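Search minutes and documents Search Enter keywords

Working Group on Shared-Table Practice, Two-Arm Cells
Minutes, June 2022
Held at the Inthanon building, Ullarby

Present: Uthai Kaewsai (chair), Chaiwat Thepsuriya (minutes), representatives of Jatard and Lakik.

1. Minutes of the previous meeting
Accepted with one correction. In item 5, "reduced speed" should read "setup speed." The two terms are defined separately in the practice document and the difference matters for section 4.

2. Scope
The Jatard representative asked whether the document covers cells where the arms are supplied by different makers. Agreed that it does, provided both arms can be stopped from a single control. Cells in which each arm keeps its own stop circuit remain out of scope until the next revision. Kaewsai to redraft the scope paragraph accordingly.

3. Overlapping reach
Thepsuriya presented draft 4 of the reach section. The draft requires the area both grippers can enter to be drawn on the cell plan and given a name. One arm holds the named area at a time. The second arm waits outside it until the area is released.

Lakik objected that a strict hold-and-release rule rules out handing a stem from one gripper to the other. After discussion the following wording was adopted:

"Both arms may occupy the shared area during a planned handover. Speed at each gripper shall be limited to the handover value on the cell plan. A handover that is not complete within 3000 ms shall stop both arms."

Jatard asked that the time limit be marked as a default, to be changed only with a written entry in the cell record. Accepted.

4. Work on soft and irregular items
The group reviewed the section on cut flowers, which is used throughout the document as the working case for soft items. Points agreed:

4.1 Grip force is to be set per item type and recorded. A single value for all stems is not acceptable. Woody stems and rose stems are to have separate entries.

4.2 Grip point is to be on the stem. Gripping at the head is allowed only where the item record says so.

4.3 Items are to be laid out so that each stem can be picked without lifting another. Crossed stems are to be separated by the operator with both arms stopped.

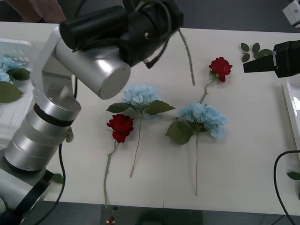
4.4 Loose leaves and bare stems are to be cleared between runs. Lakik considered this too strict, as leaf drop is constant with hydrangea. The text now reads "cleared between runs, and during a run if the material lies in the path of a planned pick." Clearing during a run requires both arms to be stopped first.

4.5 Baskets and trays are to be listed on the cell plan with their positions. Moving one requires a new plan check. Jatard to supply wording on how far a basket may shift before the check applies.

5. Cables
Cables that move with an arm are to be checked through the full planned motion before first use and after any change of gripper. Slack loops near the table edge are to be kept out of the operator's standing area. Kaewsai noted that the earlier text dealt only with power cables. The word "power" is deleted.

6. Stop controls
The stop control is to be reachable from the operator's normal position without leaning over the table. Minimum clear floor space in front of the control was proposed at 600 mm. Lakik asked for the basis of this figure. Thepsuriya will circulate the working notes. The figure stays in brackets until then.

7. Records
Form 3082 (cell record) is to gain a field for the item type in use and a field for the operator's initials at each restart. The free text box is retained. Jatard asked for an electronic version; deferred.

8. Actions
Kaewsai: scope paragraph, revised text of section 5.
Thepsuriya: working notes for item 6, updated form.
Jatard: basket shift wording for 4.5.
Lakik: written comments on the handover text.

9. Next meeting
October, same location. Comments on the draft should reach Thepsuriya before the agenda is issued.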